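Workshop > Notebooks > Glaze and tile > Entries

Search this notebook Go

May 14, 2022

Glaze bench, Jerkby studio

Kettle's broken again so this is being written on tap water and a stale muffin. Unpacked the kiln this morning while it was still a bit too warm (I know, I know) and the news is mostly good! The Mansilla batch has finally stopped crawling. Two shelves of test tiles and only a handful with bare patches, and those were all along the edge where I'd been holding them with greasy fingers. Note to self and anybody else who eats toast at the bench: wipe the bisque with a damp sponge first.

The colour is another matter. I was after a warm orangey yellow, something you'd happily put behind a sink, and what came out is closer to weak tea. It's lovely on the textured tiles, where it breaks pale over the ridges, but on the flat ones it just looks tired. My guess is the stain got short-changed when I scaled the recipe up to a 2000 gram dry batch. I did the sums on the back of a Pidier invoice and I've gone over them twice now, and there's a line I can't read in my own handwriting. It could be an 8. It could be a 6. From now on recipes get worked out in this book and nowhere else.

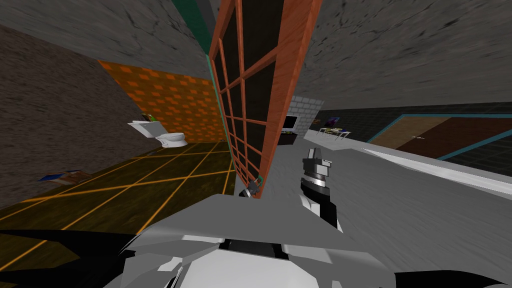
Can a glaze that has dried out in the bucket be used again?
It can, as long as all of the dried material goes back in, including the crust on the sides. Cover it with water, leave it overnight, stir it well and put it through a sieve before testing it on a spare tile.

Back to the bucket. I'd added bentonite at 2 per cent to keep everything floating, and I dumped it in dry on top of the water like a rookie. It went to frogspawn. Half an hour with the stick blender sorted most of that out, but I was still picking slimy bits out of the sieve at lunch. Next time it gets mixed in with the other dry powders first and shaken in a lidded tub. Wear the mask for that, please, the good one from the cupboard and none of those paper things.

Firing log, for whoever is next on the Matov kiln. The counter on the controller reads 2291 now, so write the next one up under the number after that. I ran the slow bisque program by mistake for the first stretch, noticed when it was barely glowing, and switched it over to the glaze schedule with a hold of 25 minutes at the top. The cones on the middle shelf were bent right where I wanted them. The bottom shelf was lazy, with the tip only just starting to lean. It's been doing that ever since April and I'm fairly sure the lower element is on its way out. I've put a bit of tape on the lid with the word LAZY on it, which probably won't mean much to anyone who hasn't read this!

Pattern trials next. I've been cutting diamond stencils out of sticky vinyl, brushing a second coat over the first and peeling while it's still leathery. If you leave it until it's bone dry the edge flakes and you get a sort of nibbled outline (rustic if you're being kind). If you peel too soon it drags. There's a sweet spot when the shine has just gone off the surface, and I hit it on maybe half of them. Darker over lighter reads much better than the other way round, so I'm sticking with that. Staggering the rows also hides a multitude of sins in the spacing, where a straight grid shows up every wobble.

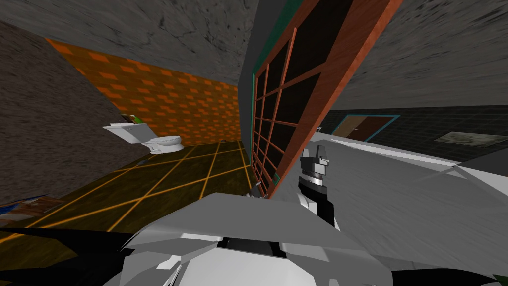

Darker orange diamonds in staggered rows, with the white toilet against them.

Grout. Went back and forth on it all afternoon. Light grey looked clean on the sample board but fought with the yellow, and the sandy one vanished altogether, which I rather liked. Mixed a bit of each and it went the colour of porridge, so that's out. I'm leaning sandy, with narrow joints, and I want to see it under the bulb in the hallway as well before I buy a whole bag. The sample board is propped behind the door, please don't lean the bike on it.

Also tried the iron wash on a few leftover lumps of the coarse clay, rolled up in my palms and dabbed with a sponge. No plan for them at all. The blotchy ones beat the even ones by a mile, so less care is apparently the way forward there. I'd like to try the same thing on a trim piece, maybe with the wash watered down and a clear coat on half of it.

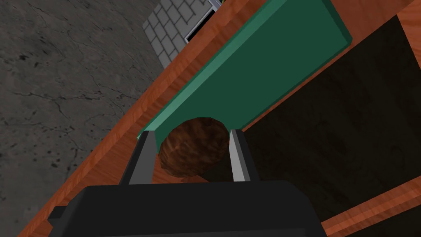
Round and lumpy, mottled dark and reddish brown, under the green board.

To do before the next load: reweigh the stain, order more cones, scrape the drip off the middle shelf and put fresh wash on it. Ring Pidier and ask whether the white clay is the same stuff as last time, the new bag feels grittier to me. Find out who has my good sieve.

Recent entries
Crawling again, and what I changed
Kiln shelves: scraping and rewashing
Sample board, first go at grout
Mansilla base, small batch notes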